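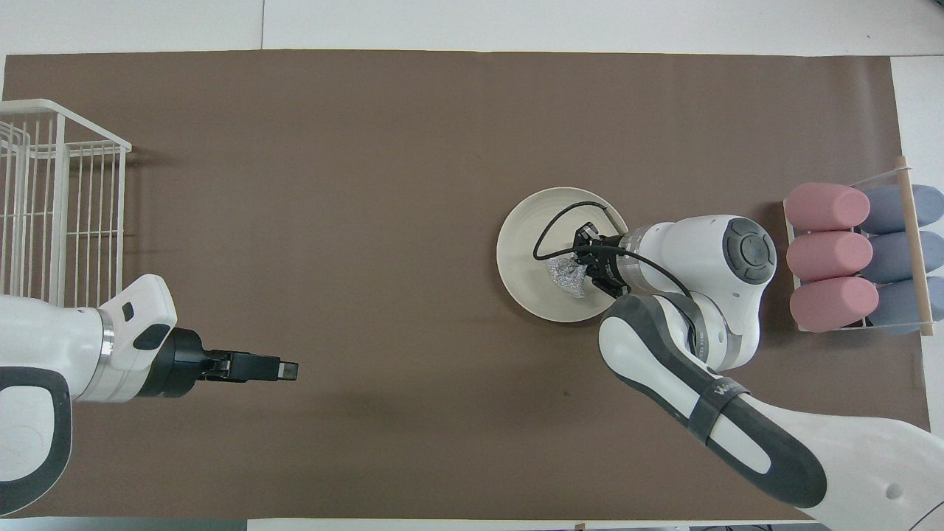

Brown paper laid out on a white tabletop.

Visit to the Stuvstead mill, 29 March 2024

The Stuvstead mill makes unbleached sack and wrapping paper on a single machine. It opens to trade visitors twice a year, in early spring and again in August, and the spring visit is the one to pick if heat bothers you. Our group was made up of converters, two packaging buyers and several people from a technical college. The tour took four hours, including the safety briefing and lunch. Ear protection and shoe covers were handed out at the gate.

Wood yard and pulping

The mill takes softwood chips by rail from Elport and roundwood by truck from closer in. Roundwood is debarked in a drum and chipped on site. The bark goes to the boiler. Chips from both sources are screened separately and then blended, and the blend ratio is adjusted by season to even out the moisture.

Cooking is done in batch digesters, eight in all. A continuous digester was considered at the last rebuild and turned down on cost. The operators seemed content with that. With batches, a bad load of chips can be held back and blended out over a shift. The drawback is steam demand, which swings each time a digester is brought up to temperature, and an accumulator was added to smooth it. We were shown the trend on the control room screen and the swing is still easy to see.

Washing follows on drum washers. The brown stock is left unbleached, so the line from here is short: washing, screening, refining, blend chest. Refining is done in two stages, the first at high consistency. High-consistency treatment curls and kinks the fibers, and that gives the finished sheet its stretch. A sack dropped on its flat side survives by stretching, so the mill watches tensile energy absorption more closely than plain tensile strength.

The paper machine

The machine was built by Bognár and has been rebuilt more than once. The headbox and the press section are newer than anything around them, and the frames of the dryer section are original. Trim width at the reel is 379 cm. On the day it was running a sack grade at nearly 400 meters per minute, slow by the standards of a modern packaging machine. The limit is drying capacity in the extensible grades, where the web passes through a compacting unit partway down the dryer section and then has to be dried under very little tension.

The compacting unit was the part most of us had come to see. The web is pressed between a thick rubber blanket and a heated steel roll. The blanket is stretched as it enters the nip and recovers as it leaves, and the paper is carried back with it, so the sheet is shortened in the machine direction without visible creping. The amount is set by nip load and by the speed difference between the sections before and after. Web moisture going in matters as much as either. If the sheet is too dry it will not compact evenly, and if too wet it sticks to the roll. The mill scans moisture just ahead of the unit and trims the steam to the dryers upstream.

Blanket life was discussed at length. The blanket is ground at intervals to restore the surface, and each grinding takes a little off the thickness, so the settings drift over its life. The crew keeps a table of corrections taped inside a cabinet door. It is also in the control system, but the paper copy had the more recent entries.

There was a sheet break while we were on the operating floor. The wet end stayed up and the tail was back through the dryers before our guide had finished explaining what had happened. Broke goes to a pulper under the machine and returns to the blend chest at a controlled rate.

Winding and finishing

Parent reels are slit and rewound on a two-drum winder. Edge quality was good on the rolls we looked at. One buyer asked about soft edges, which had been a complaint in the past, and was told that the cause had been an uneven cross-machine caliper profile rather than the winder. The fix was made at the headbox.

Rolls are wrapped, labeled and moved by clamp truck. The warehouse is kept closed to hold humidity, and rolls going to customers with long storage times get a heavier wrap with a moisture barrier. Several of us would have liked more time here. Clamp damage is a regular cause of claims at the converting end, and it would have been useful to see how clamp pressure is set for the different roll diameters.

Laboratory

A sample strip is taken across the full width at each reel turn-up and cut into specimens. The routine tests are basis weight, moisture, tensile strength and stretch in both directions, tear, and air permeability. Permeability is the one that customers filling powders ask about first. A sack of cement or flour has to let the air out quickly during filling, or the line slows down or the sack bursts, and a strong sheet tends to be a tight one. The mill handles the conflict mostly through the split between high- and low-consistency refining.

Specimens are conditioned before testing, and the conditioning room is kept closed for that purpose. We looked in through the window. An uncontrolled result is also taken at once for the machine crew, who need a number quickly and know how far to trust it.

Water and recovery

Process water comes from the Plarnska, which runs along the north side of the site. Intake water is screened and filtered. White water is reused in the machine loop as far as temperature and dissolved solids allow. Effluent passes through primary clarification and an aerated basin before it is returned downstream of the intake. The basin was not part of the tour but can be seen from the stairs of the recovery building.

Black liquor is concentrated in evaporators and burned in the recovery boiler. The evaporators are the current bottleneck on pulp output. New tube bundles are planned for the next long shutdown.

Practical notes

Visitor parking is outside the gate on the river side. The tour involves a lot of open-grate stairs. Photography is allowed in the wood yard and finishing area but not on the machine floor. Technical questions sent in ahead of the visit were answered from prepared sheets, and those answers were better than the ones given on the floor, where it is hard to hear. Groups are limited to one per session and bookings go through the mill's sales office.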